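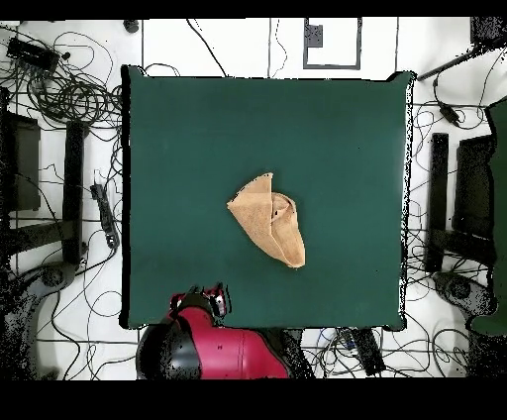 Figure 2. Tan towel crumpled on the green table top.

Section 2: Folding a single towel on the Nota table

Use this section for hand towels and small bath towels. Large bath sheets do not fit on the top and are dealt with under Folding on the floor mat, later in this guide.

Before you start

Check that the table stands level and does not rock. If it does, turn the foot at the low corner until all four feet touch the floor. The table top should be clean and dry. Crumbs and grit work their way into the pile of a towel and are hard to shake out afterwards.

Keep cables clear of the table feet. Figure 2 shows leads and a power strip on the floor beside the table. Where leads have to stay on the floor, walk round to each side of the towel by the clearest route and do not stand on a plug or a coil.

CAUTION: Do not put a damp towel on the table top and leave it there. Damp cloth left overnight marks the green surface, and the mark will not come off with the Gurnton cleaner.

Opening out the towel

1. Put the towel down near the middle of the top. It does not matter how it lands. A towel that has dropped in a heap, with a flap standing up and another part rolled under, is the usual starting point.

2. Find a corner. Look first at any part that comes to a point, but feel along it before you pull. A fold in the middle of the cloth can look very much like a corner. A true corner has a hem on both sides.

3. Hold the corner and lift until the cloth hangs free of the table. Run your other hand down the hem to the next corner.

4. With a corner in each hand, shake once and lower the towel on to the top, far edge first. Let go when the near edge is down.

5. Smooth from the centre outwards with a flat hand. Turn back any edge that has rolled.

Note: If the towel is still twisted after step 4, pick it up again by the two corners opposite. Do not try to drag it straight. Soft towels cling to the matt surface and the creases just move along.

Folding in three

6. Turn the towel so that a short side faces you.

7. Fold the left third over towards the right and smooth it down.

8. Fold the right third over the top of it. The two long edges should line up. A small difference does not matter on a towel that has been washed many times.

9. Fold the near end up to the far end, then fold in half again.

10. Press lightly with both hands and move the towel to the shelf with the rounded fold facing out.

CAUTION: The speckled border of the top is not padding. Do not lean on it while smoothing.

Folding for the narrow shelf

The Skaltbridge shelf unit is 315 mm deep inside, with 307 mm clear behind the front lip. For this unit, leave out the second half of step 9 and roll the towel from the near end - firmly, but not so tight that the pile is flattened. Put it in with the loose edge underneath.

Care of the table top

Wipe with a soft cloth wrung out in warm water. Dry straight away. Do not use scouring pads or bleach. Replacement tops are ordered from Ojeda under part number 3264, and come with the four fixing screws.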